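Alumni list export for the Grultadcombe school reunion pages. Compiled from the printed Kindley newsletters, then cleaned by hand.

## Contents

- `members.csv` – 963 rows, one per former student
- `classes.csv` – 41 rows, one per graduating class
- `notes.txt` – spelling variants and unresolved duplicates

Names at graduation and current names are kept in separate columns. A blank `current_name` means no change was reported. Class year is the year of graduation, even for students who left early and asked to be listed with their class.

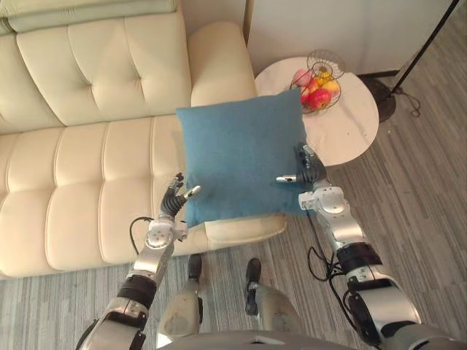
## Known problems

Duplicates remain where a student appears under two classes. Both rows are kept and share a `person_id`. Do not merge on surname: Murakami and Fedus each occur in several classes and the rows are not all related.

Mailing addresses and phone numbers were dropped before export. Town of residence is kept only where the newsletter printed it.

## Updates

Corrections are applied in December. Send the row number, the column and the new value – free-text requests take longer. Removal requests are handled as they arrive.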